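Breakfast table work at the Lowther robot club

The spring term of our club finished on 29 May 2022, and I promised to write something for the newsletter before everybody goes away for the summer. For the new readers: we are 12 students, we meet in the upper room of the Lowther building, and this year we worked on one project only. It is called Bakano, and its goal is that a robot can lay a simple breakfast and put it in order again when somebody moves the things.

In the first term we practiced only with cubes. It was useful, but the members became a little tired of it, so in the second term we changed to plates, toast, fried eggs and fruit. A few of the cubes stayed on the table. The task became much more difficult - a cube has flat sides and bread on a round plate does not stay straight for long.

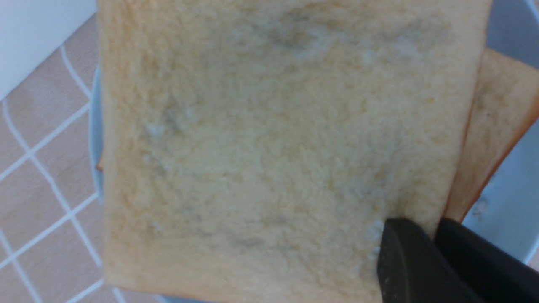
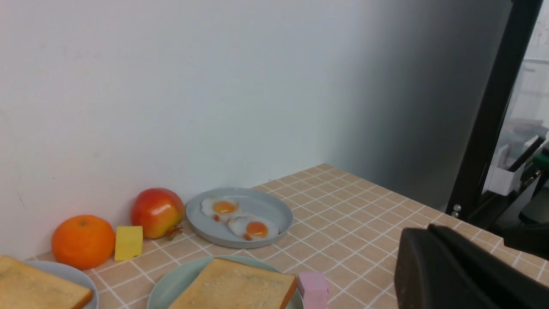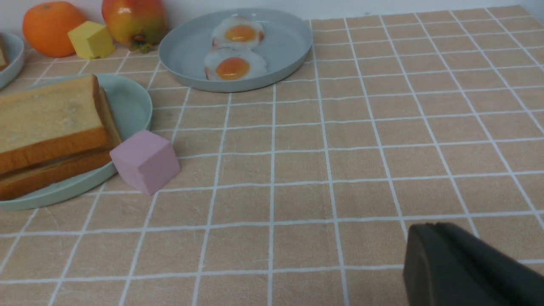
Bread, eggs and fruit from the gripper's side. 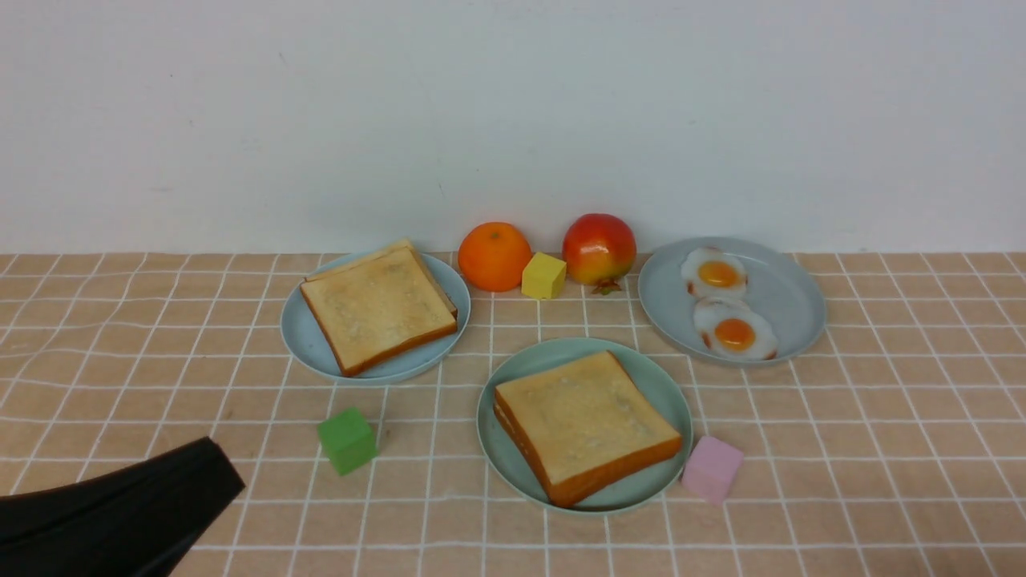
Written by the project secretary, Bakano group, Lowther Robot Club

The bread gave us the most work. When two slices lie one on the other, the gripper must come at the right height, or it pushes both of them over the rim of the plate. We tried to solve this with slower movement, and later with a different angle of the wrist. The second way was better, but it is still not good enough for a competition.

The eggs are a different problem. They are flat, and in our setup they often overlap, so the program took them for one object. Two members spent most of April on this and marked the yolks by hand in our recordings. We have now 2,259 marked pictures in the club folder, and the program finds both eggs in most of them. Please do not rename the files, even if the names look strange to you.

In our last full test we made 77 attempts to move one thing from the table to a plate. The results are in the blue notebook, with remarks about each attempt. I would like that every member reads them before we meet again, because we need to decide which task we will show.

The next event is the student meeting in Predov in July. We will share a table with the club from Wovar, who work on sorting of small parts. We can bring only one robot and one table, so the plates must be packed well. If you can help with packing, or if you have a strong box with a lid, please write your name on the list at the door of the upper room.

New members can join after the summer. Experience with programming is welcome but not necessary - half of us began without it.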